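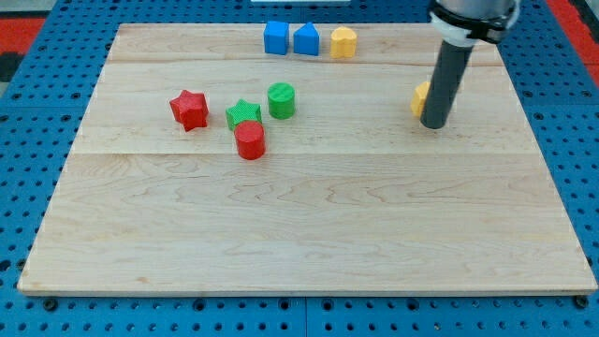
Home News Opinion Arts Schools Sports Contact

5/6/26
By Frauke Harms

The school play should run longer than one weekend

Every spring the drama students at Larkholm put on a play, and every spring it is over almost as soon as it opens. This year there were two performances. The cast rehearsed for 12 weeks, the crew gave up most of their afternoons, and then the set came down and the costumes went back into storage. I think that is a poor use of everybody's work, and I would like the school to change it.

I taught English at Larkholm for many years and helped with the plays for most of them, usually from the prompt corner with a script in my lap. I have no student in the cast now and no job at the school. I buy a ticket like everyone else.

The usual argument for a short run is that school plays don't draw enough people. There is something to that. Parents come, grandparents come, a few teachers come, and after that the seats get harder to fill. A longer run would mean smaller crowds on some nights. The school worries about how that looks, and the students worry about it too.

But a small crowd is part of learning to act. A full house of relatives will laugh at anything. They laugh when the door sticks and they clap when their own child walks on. A room with forty strangers in it is much harder to please, and students who have only played to family don't know what that is like. They find out in college or in a community theater, when a joke that always worked gets no answer at all.

The first night of any play is mostly about getting through it. People are thinking about their next line and where to stand. On the second night they are tired, and they relax too much, and somebody skips half a page. Anyone who has worked on amateur theater knows this pattern. The third and fourth performances are usually where the acting starts. The lines are safe by then, and the students begin to listen to each other. At Larkholm we stop before we get there.

I saw the difference for myself the year we did a Chekhov play. A burst pipe in the gym had pushed the basketball schedule around, and the auditorium happened to be free, so we were given four nights when we had asked for two. The girl playing the governess had been stiff all through rehearsal. She spoke every line to the back wall. On the third night she slowed down and looked at the person she was talking to, and the whole second act changed. She had not been given a note. She'd just had enough time in front of people to stop being scared.

The backstage students get even less out of the present plan. A lighting operator at a school play runs the full show with an audience twice. The stage manager calls it twice. If a cue goes wrong on opening night, there is one chance to get it right. I don't know another activity at the school where students practice that long and then do the thing itself so few times. The soccer team plays all fall. The debate team travels most of the winter.

Cost comes up whenever this is discussed, so I will deal with it. The rights to a play are usually charged by the performance, and a longer run of a modern play does cost more. That is a fair point. It doesn't apply to Shakespeare, or to the Greeks, or to a good part of what students ought to be reading anyway. The set is paid for whether it stands for two nights or seven. So are most of the costumes. Heating and lights in the auditorium cost something, but the room is heated for study hall as it is.

The harder problem is the calendar. The auditorium is used for band, choir, assemblies, testing and the awards evening, and everyone who books it has a good reason. A set that stays up for two weeks gets in the way. I would answer that the set could be simpler. We have fallen into the habit of building whole houses on that stage, with staircases and working windows, and I'm not sure the plays are better for it. A table, some chairs and decent lighting will do for almost anything. The choir could sing in front of that without much trouble.

Simple sets would also let the play travel. Noteck has a library with a good-sized meeting room and a small raised platform at one end. The middle school there has not had a drama teacher for some time, and I would guess that a number of its students have never seen a live play with actors close to their own age. One afternoon performance for them would do more good than a third coat of paint on a fake staircase.

My suggestion is seven performances over two weekends and the days between – four at Larkholm in the evening, two in the afternoon for younger students, and one in Noteck. Rehearsals could be shortened a little to make room. I know directors hate to hear that. I hated it too. But the last part of a long rehearsal period often goes to repeating what people already know, and an audience is a better use of that time.

Teachers will say the students are too busy, and some of them are. A student with a job and a heavy class load might not be able to do seven nights. Double casting the large parts would help, and it would give more students a real role. It makes extra work for the director, who would need to be paid properly for it. At present the drama stipend is small enough that I'd be embarrassed to print it, and it should go up whether or not the run does.

Next year's play is normally chosen in August, and the auditorium dates are settled soon after that. If the school wants to try a longer run, those dates need to be asked for before the band and choir fill in theirs. I plan to bring it up with the principal over the summer, and I hope some of the parents will do the same.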